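The cult of the perfect fold

Every June, as the heavy blankets ought to be going back into the cupboard, a fresh crop of books arrives to tell us what we are doing wrong with our trousers. I have seven of them on my desk. One runs to 156 pages and does not reach the subject of socks until the last chapter.

The promise hardly varies. Fold properly and your drawers will open sweetly, your mornings will lengthen and your temper will improve. I have been folding clothes since I was tall enough to see over a bed, and I remain unconvinced about the temper.

Heiðrún Ketilsson teaches a Tuesday evening class called Meso, which costs £55 and involves a good deal of smoothing with the flat of the hand. Her method is to lay the garment out, bring one leg over the other, tuck in the seat where it juts out and then fold upwards in thirds until the thing will stand on its own. She does it in a few seconds with a pair of stiff cotton chinos. They stood on the table like a paperback.

I asked whether she would try it with something less obliging. She said that all cloth can be taught. I wrote this down, and I still don't know what it means.

The trouble begins with the sort of trousers most of us wear at home: elasticated, thin, slippery, bought for comfort. The waistband pulls itself into puckers the moment you let go. The legs slide about, and the crease you have just pressed in joins all the others that were there already.
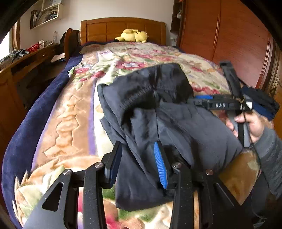 Dark trousers spread over a floral blanket. Photo: Obed Appiah

A bed is where most folding gets done, whatever the books say about a clear, hard surface. It is the right height if you don't mind stooping, and it is big enough for a long pair of legs. It is also soft, so a thick blanket gives way under your palm just when you want something to press against. I tried the thirds method on my own bed with some old jogging bottoms. They stood up for as long as it took me to reach for the next pair.

There are, naturally, products. Brimico sells a hinged folding board, and Dandov a set of drawer dividers to hold up whatever won't stand up by itself. I borrowed both. The board made a decent job of shirts and a poor one of anything with elastic, which rode up at one end and left a lump. The dividers worked well enough, though I noticed that they would have worked just as well on trousers I had rolled up any old how.

Rolling is treated as a vice in three of my seven books and as a revelation in another. I'd put it down as the sensible choice for soft fabrics. Match the legs, flatten the waistband as best you can, start there and finish at the hems. It takes no skill and the result stays put in a full drawer.

Ketilsson was polite about my rolls when I showed her. She unrolled one, smoothed it and folded it in thirds, and we both watched it lean slowly over to the left.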